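Right, budget thread. We've got until December to decide what we spend on the robot side next year and I've been putting it off since Monday.

Everyone asks about the arm first. Fair enough, it's the big number. But the arm is one line on my sheet and there are 20 others under it, and those are the ones that bit us last time.

Hands, for a start. Sason quoted us for the five-fingered one and I nearly fell off my chair. Nolley do a simpler one for far less, but the wait is 5 months and you pay up front.
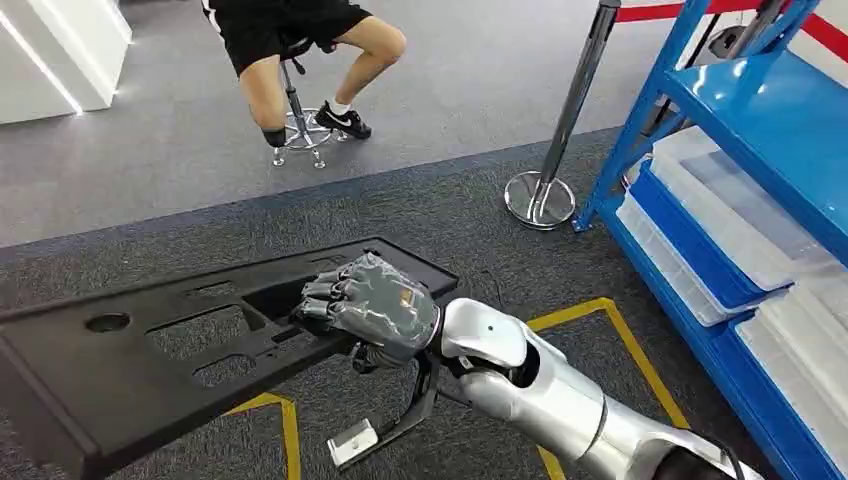
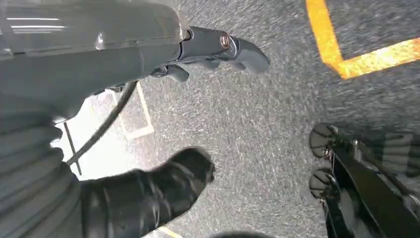
Then floor space. Tape is cheap, the square metres inside it aren't! Our landlord at Gomville wants 3023 a month for the extra bay and won't budge – I've tried being charming, I've tried being boring.

Also cables. Put down double what you think you need for cables. And spare fingertips, if the supplier sells them singly (Guimarães do, bless them).

My plan so far: one new arm, two cheaper hands, three months of the extra bay and then we look at it again. I'd love a second arm but I can't make the sums work without cutting someone's hours, and I'm not doing that.

If you've bought from Nolley, did they deliver when they said they would? Asking before I sign anything.

Comments

Paraskevi Lambrakis: Ours came three weeks late but all in one box. Ask for the service price in writing.

bexandthebolts: 20 lines?? mine has four and one of them is biscuits

tomk_fits: Would you lease the arm instead? We did and I slept better.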